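Chapter 4
Shelf Space and the Small Store

A store sells two things at once: the goods on its shelves and, to its suppliers, the shelves themselves. This chapter treats the second of these. It assumes the terms set out in Chapter 3, in particular facing (one unit of a product visible to the shopper at the front edge) and turn (the number of times stock is replaced in a year).
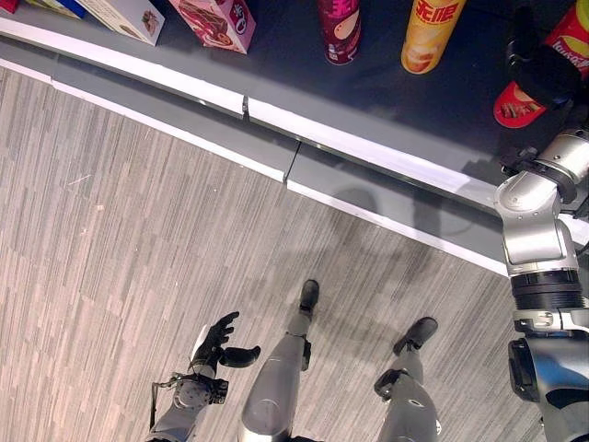
4.1 Space as a cost

Rent is paid by floor area, but goods are sold by length of shelf. The first task is to convert one into the other. In the Zarncombe survey, Brinkmann divided yearly rent by total shelf length and then weighted each level by its share of sales. The top and middle levels carried most of the cost. The lowest level was nearly free, and most owners used it for bulk packs.

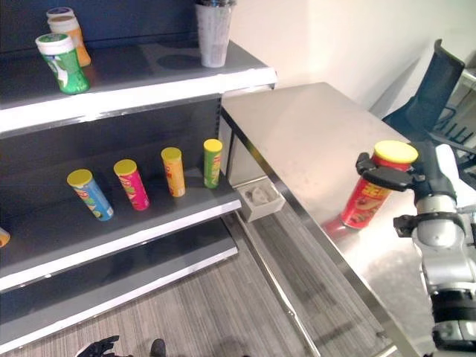
The weights differ between stores and should be measured each February, when holiday stock has cleared. A weight taken from another store is of little use.

4.2 Package shape

Package shape sets an upper limit on how well a shelf can be filled. Boxes can be placed side by side without loss. Round packages always leave gaps, and the gaps grow with the diameter.
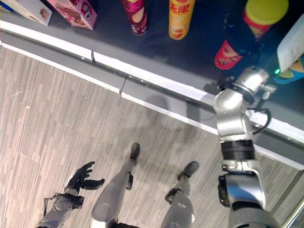 Loss from shape is often accepted for the sake of range. A snack shelf may hold flat-sided boxes at one end and upright canisters further along, as a maroon-red one and a yellow one stand here, and the two groups should be measured apart. Frerichs and Choo tested 41 layouts at Gorthorpe and found that mixing the groups raised restocking time by 22 percent – a larger cost than the lost space.

4.3 Elasticity

Space elasticity is the percent change in sales that follows a one percent change in space.

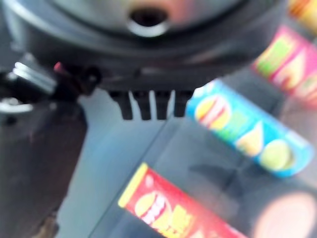

It is usually positive and well below one. Doubling the facings of a slow product seldom doubles its sales, and the added stock ties up cash. Section 4.4 works through the Drunen data.

Comments

Julián Vidal: Is the weight in 4.1 applied before or after aisle space is taken out?

Thongchai Sangkhawat: After. See the note to Table 3.2.

Ga-eun Choo: The layouts in 4.2 were run in two stores, both in Gorthorpe.

Contact | Copyright Buschmann 2000 | Back to top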